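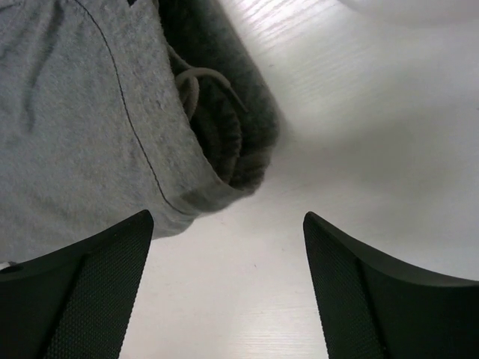 Tecnologia da Confecção II
Notas de aula, unidade 11: acabamento de aberturas em malha
Docente: Aravind Iyer
Revisão de março

1. Âmbito

A unidade trata das aberturas de peças em malha: decotes, cavas, punhos, bainhas e frentes abertas. Não se repetem os pontos básicos (classes 300, 400, 500 e 600), dados na unidade anterior. Supõe-se que o aluno distingue coluna e fileira e sabe identificar o direito e o avesso de um jersey simples.

2. Terminologia

Painel: parte principal da peça, cortada numa só camada.
Banda: tira de tecido, simples ou dobrada, que remata a abertura. Em oficina ouve-se também «vista» ou «tira»; nos relatórios usa-se apenas «banda».
Linha de união: costura que liga o painel à banda.
Pesponto: costura visível do lado direito, paralela à linha de união, que assenta as margens.
Canto dobrado: zona em que a banda muda de direção sem emenda.
Canto emendado: zona em que duas bandas se encontram numa costura, em geral a 45 graus.

Linha de união e pesponto confundem-se com frequência nas fichas de inspeção. Quando a peça está dobrada sobre a mesa e só se observa o direito, regista-se «linha de costura visível» e deixa-se a classificação para depois de abrir a peça.

3. Relação entre painel e banda

Uma malha mesclada de toque felpudo comporta-se de modo diferente quando é cortada em painel largo e quando é cortada em banda. O painel assenta plano e mostra apenas ondulações ligeiras. A banda, sujeita a tração durante a costura e a atrito durante o uso, apresenta mais cedo borboto e fibras soltas. Na peça cinzenta do início destas notas, o borboto e os fiapos concentram-se no lado direito da banda, e a superfície desta é mais texturada e um pouco mais clara do que a do painel.

A diferença de tom entre painel e banda não permite, por si só, concluir que se trata de tecidos distintos. São de verificar:

a) a orientação do corte em relação às colunas;
b) o sentido do pelo;
c) o desgaste localizado;
d) a inclinação da luz sobre a superfície.

Só depois de excluídos os quatro fatores se regista diferença de lote.

4. Percurso da costura

Numa abertura curva, a linha de costura deve manter distância constante ao bordo. A mesma peça tem uma linha estreita, quase preta, que desce em curva longa e segue paralela à banda até ao canto dobrado. O contraste com o cinzento facilita a leitura do percurso e torna também mais evidente qualquer desvio. Em linha da cor do fundo toleram-se irregularidades que em linha contrastante obrigam a desfazer.

Procedimento de medição:

Estender a peça sem esticar.
Marcar três pontos: início da curva, meio e imediatamente antes do canto.
Medir a distância da costura ao bordo nos três pontos, perpendicularmente à costura.
Registar o maior desvio entre leituras. Não calcular a média.

A régua flexível Plirkov existente no laboratório tem o zero recuado em relação à extremidade. Ler a partir do traço.

5. Cantos

O canto dobrado elimina uma emenda, mas acumula espessura. Em malha com pelo, o volume interior arredonda o contorno. Se a especificação pedir vértice vivo, a solução é o canto emendado.

Sequência para canto dobrado em banda dupla:

Coser a banda ao painel até uma margem de costura antes do vértice.
Parar com a agulha em baixo e levantar o calcador.
Dar um golpe na margem do painel, sem atingir a costura.
Rodar a peça e distribuir a folga da banda com os dedos.
Baixar o calcador e prosseguir à mesma velocidade.
Assentar com vapor, sem arrastar o ferro.

Defeitos habituais: prega presa na face inferior, golpe demasiado profundo, banda torcida a seguir ao vértice. A torção é visível no direito como sombra oblíqua e não se corrige a ferro.

6. Camada interior

Quando a abertura deixa ver o interior, o tom deste faz parte do aspeto da peça. Um interior cinzento-antracite sob um exterior cinzento médio, como no caso citado, delimita a banda e acentua o contorno. A especificação deve portanto indicar a cor das duas camadas, ainda que a ficha comercial mencione apenas uma.

7. Vincos e registo do estado

Distinguir vinco de armazenagem e defeito de confecção. O primeiro cruza o painel sem relação com a costura e perde definição ao longo do percurso; o segundo parte da costura ou termina nela. Pequenas rugas agrupadas junto a uma dobra registam-se como manuseamento e não contam para a classificação.

8. Exercício de laboratório

Cada grupo recebe uma amostra do lote 684 (fornecedor Skastbridge) e uma do lote 925 (fornecedor Dorthorpe). Tempo por amostra: 30 minutos. O relatório inclui esquema do percurso da costura, leituras nos três pontos, tipo de canto e estado da superfície da banda. As amostras do 925 encolhem ao vapor; medir antes de passar.

Entrega na pasta da disciplina, em folha única. Esquemas a lápis são aceites se as cotas estiverem a tinta.

9. Leitura

Unnithan, caderno de malhas, capítulos sobre bandas e vistas. O capítulo de carcelas fica para a unidade seguinte.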